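Uvstead Building, Interior Safety Walk-Through
Completed checklist with inspector's comments
Prepared by Dedero for the building owner, November 2018

Marks used: OK = acceptable. FIX = repair or change needed. WATCH = acceptable today, check again at the next visit. N/A = does not apply.

The walk-through covers the ground floor, upper floor, both stairs and the basement store. The roof and the boiler are on their own inspection schedule and are left out. Items carried over from the July visit are marked "carried over."

1. Entrances and halls

1.1 Front door opens fully and closes by itself. OK
Comment: Closer was adjusted after the July visit. It no longer slams.

1.2 Door mats lie flat. FIX
Comment: Inner mat curls at the corner nearest the mailboxes. Replace it or move it into the recessed well, where the outer mat used to be.

1.3 Halls clear to full width. FIX (carried over)
Comment: Flattened cardboard is stacked against the wall outside the mail room again. The tenants say pickup was missed. Cardboard goes in the basement cage until pickup is sorted out.

1.4 Floor surface sound, no loose tiles. WATCH
Comment: One tile by the side door sounds hollow when tapped. It doesn't move underfoot yet.

1.5 Side door weather strip. FIX
Comment: Torn at the bottom. Rain gets in and the floor there is slick after a storm. Put out the wet floor sign until the strip is replaced.

2. Stairs

2.1 Handrails tight, both sides. FIX
Comment: North stair, upper bracket on the wall side has pulled partway out of the plaster. A longer screw in the same hole won't hold. Move the bracket over to the stud.

2.2 Stair edges marked and visible. OK
Comment: The yellow strip is worn on the bottom steps but can still be seen from the landing.

2.3 Nothing stored under stairs. OK
Comment: The paint cans noted in July have been removed.

2.4 Stair lighting. OK
Comment: North stair sensor comes on before the first step in both directions. South stair is on a manual switch with a pilot light at top and bottom.

3. Exits and fire equipment

3.1 Exit signs lit. FIX
Comment: The sign at the end of the upper hall is out. The test button does nothing, so the battery is probably gone along with the lamp. Replace the whole unit.

3.2 Emergency lights pass the button test. WATCH
Comment: All came on. The one over the south stair door was noticeably dimmer than the others. The full-length discharge test was not done on this visit and is still due.

3.3 Extinguishers charged, tagged and on their hooks. FIX
Comment: The kitchen unit was sitting on the floor behind the recycling bin. It is charged and the tag is current. The wall hook is bent and needs to be replaced.

3.4 Fire doors close and latch. FIX (carried over)
Comment: The basement door still has a wooden wedge beside it. It was not in use when we arrived, but the scrape marks on the floor are fresh. If the door has to stay open during deliveries, fit a magnetic holder tied to the alarm. The price was sent after the last visit and we have had no answer.

3.5 Evacuation plan posted and correct. FIX
Comment: The upper floor plan still shows the wall that was taken out between rooms 5 and 6. Print a new one.

4. Lighting in work areas

4.1 General light level at table height. OK, except as noted
Comment: The owner's target for the shared rooms is 200 lux with the ordinary white lights on. The large room on the upper floor measured 260 at the middle table and fell off toward the windows, which were covered for the reading. The small meeting room was under target. One tube there is dark and the one beside it has gone brown at the ends. Replace both together.

4.2 Colored or decorative lighting. WATCH
Comment: Allowed in the work rooms under the building rules, provided the white lights work from the switch by the door and exit signs stay readable. Both conditions were met at the time of the visit. Colored light makes it harder to see spills, cords and changes in floor level, so the white lights should be on for cleaning and for moving furniture. We suggest adding that line to the notice by the switch.
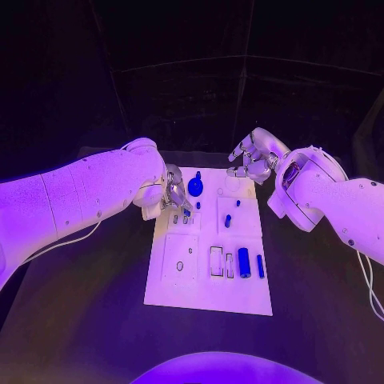

Photo 1. Table under purple lighting (item 4.2).

4.3 Fixtures secure, covers in place. FIX
Comment: Diffuser missing over the copier. It was found on top of the supply cabinet and is not cracked. One clip is missing. Goltovex supplied the originals and should be able to send clips alone.

4.4 Switches labeled. WATCH
Comment: The labels in the large room are handwritten on tape and starting to lift. They are correct.

4.5 Glare. N/A
Comment: Not measured. No complaint on the log.

5. Electrical

5.1 Panel door closes, space in front kept clear. FIX
Comment: Folding chairs were leaning in front of the basement panel. They were moved during the visit. Paint or tape a keep-clear box on the floor.

5.2 Panel directory filled in. WATCH
Comment: Circuit 7 is listed as "spare" but the breaker is on. Find out what it feeds before the next visit. Do not switch it off during office hours to find out.

5.3 Outlets and cover plates unbroken. FIX
Comment: Cracked plate low on the wall in the mail room, where the cart hits it. Use a metal plate this time.

5.4 GFCI outlets trip and reset. FIX
Comment: Kitchen outlets are fine. The outlet in the upstairs restroom trips but takes several tries to reset. Replace.

5.5 Power strips not plugged into other power strips. FIX
Comment: Found in the front office, behind the desk nearest the door. A space heater was on the second strip. The office was told and the heater was unplugged. Heaters go straight into a wall outlet or not at all.

6. Kitchen and restrooms

6.1 Hot water temperature at the taps. OK

6.2 Floor drains clear. WATCH
Comment: Slow in the downstairs restroom. No smell.

6.3 Microwave and refrigerator cords. OK
Comment: The refrigerator cord has been rerouted behind the counter as requested.

6.4 First aid kit stocked. FIX
Comment: Out of medium bandages. The eyewash bottle is past its date. The kit list inside the lid is from an older kit and doesn't match what is in the box.

6.5 Cleaning products labeled and stored low. FIX
Comment: A spray bottle with no label was under the sink. It was taken out of use. The rest of the shelf is in order.

7. Basement store

7.1 Shelving fixed to wall. OK
Comment: Done by Czerwiński in the summer. Anchors checked by hand, none loose.

7.2 Heavy items on lower shelves. WATCH
Comment: Mostly followed. The boxes of copier paper have crept back up to shoulder height.

7.3 Signs of water. WATCH
Comment: White deposit on the brick under the window well, dry to the touch. The well itself was full of leaves. Clear it before freezing weather.

7.4 Stepladder condition. FIX
Comment: One rubber foot missing. Tagged and set aside.

Work to be done first

The four items below should not wait for the regular repair list.
2.1 North stair handrail bracket
3.1 Exit sign, upper hall
3.4 Basement fire door
5.4 Upstairs restroom outlet

Please mark each item with the completion date on the owner's copy and keep it in the binder in the front office. The open items will be carried onto the next checklist under the same numbers.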